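4.2 Where the clothes wait

I went into this part of the study expecting to write about washing. My interview guide had a full page on detergent, water temperature and who gets to use the machine first, and I dutifully asked all of it in the first few homes in Stullport. People answered politely and then, almost every time, drifted to the same topic: what happens after the wash, when everything is clean and has no place to go yet. So I threw out half the page and started asking about that (my notes from August are a mess because of it).

The Skindbridge diaries had a blank column called "other," and that column is where most of this section comes from. Of the 130 diary entries I coded, 40 mention a surface that was meant for something else. Beds came up the most. Chair backs, ironing boards and the lid of the freezer got their turns too.

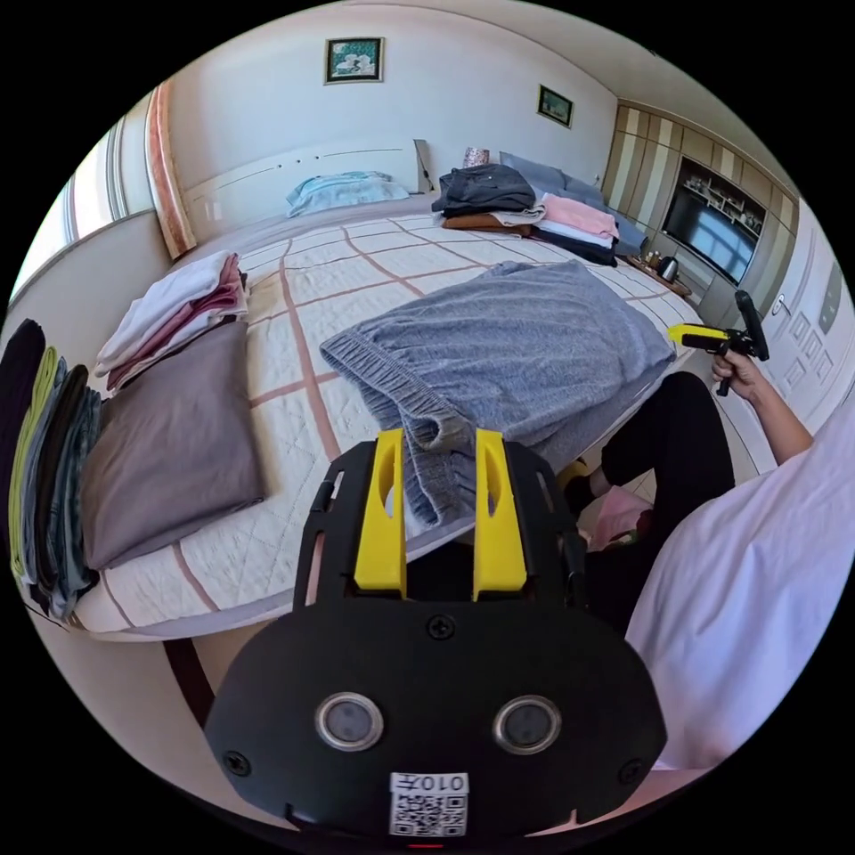
I want to be careful with the word "pile," though, and I learned that the hard way. In my first round of coding I used it for anything made of fabric that wasn't in a drawer. When I read some entries back to the people who wrote them, they corrected me right away. A heap is one thing and a stack is another, and a stack that belongs to one person is different again from a stack sorted by shelf. One diarist in Prakska had her own word for clothes that were folded but still needed a decision, and she called them "the maybes." I ended up borrowing it as a code, and it did a lot of work for me.

The maybes are mostly between-season things and clothes a child is about to outgrow. They get folded with everything else, they sit through bedtime on a chair, and they come back to the bed the next morning. Nine households described this loop in nearly the same terms, even though they had never met and their homes were laid out very differently. I find that kind of lovely!

Folding style is the other place where my codes kept breaking. I had planned on a plain split between flat stacks and upright rows, the kind where each piece stands on its edge, and I assumed each home would pick one. They didn't. People mix the two on the same bed, in the same session, and they switch when the drawer they have in mind changes. 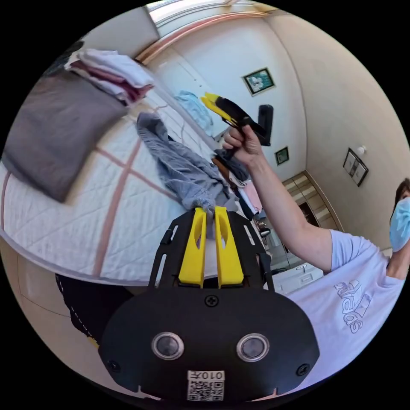 Figure 2. Stacked clothes and a crumpled garment, on a quilted mattress cover.

The mixing matters for the time estimates in Section 5. If you ask someone how long folding takes, they give you the time for the flat stacks, and the upright rows get counted as "putting away." The Ñahui survey, which I used for comparison, only asked about folding. I suspect it missed up to 2 hours a week in the bigger households — I can't prove that from diaries alone, and I'd love for somebody with better time data to try.
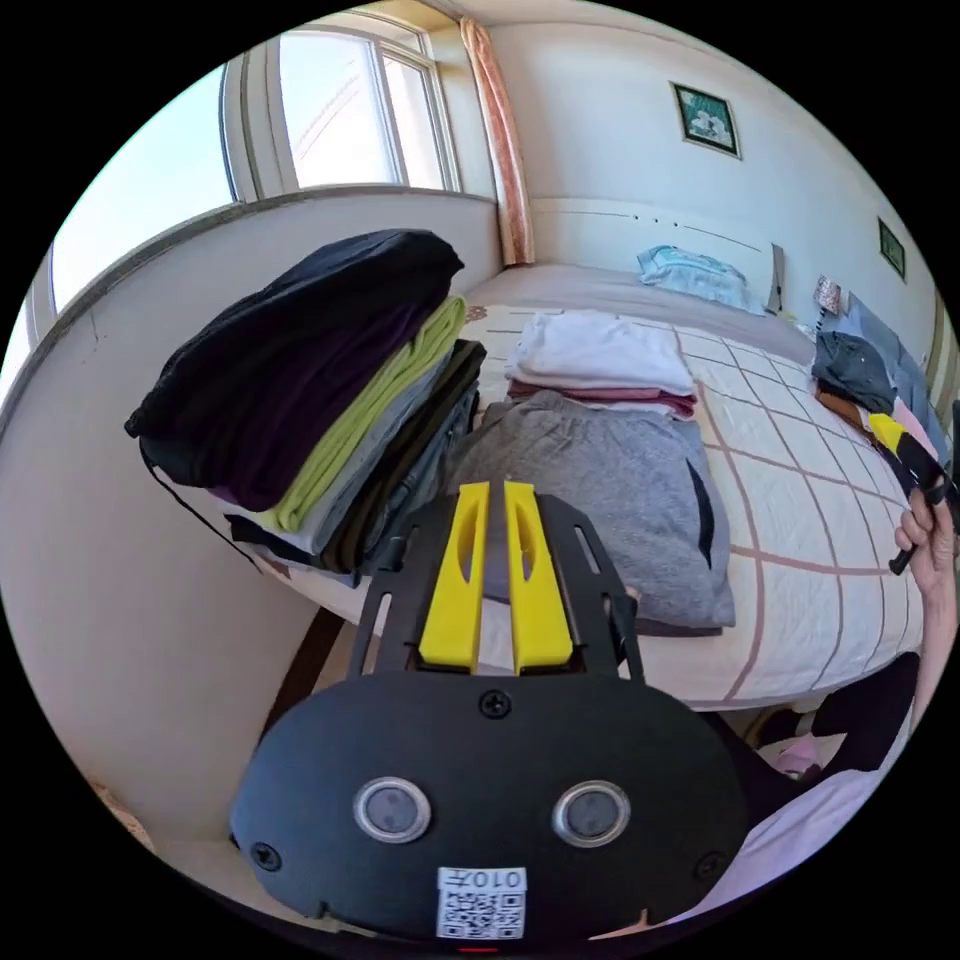 Corresponding author: the author, independent researcher in household studies, Stullport
Version of 4 Sep 2026

One more thing on beds before I move to storage. A bed puts a deadline on the work, and the diaries are full of it. Entries written after dinner are shorter and crankier than the ones from midday, and the stacks in them get moved whole, to the floor or to a chair, with the sorting left for later. I coded these moves as "interruptions" at first. By the second pass I had changed the label to "parking," the word the diarists used themselves, and I kept it for the rest of the analysis.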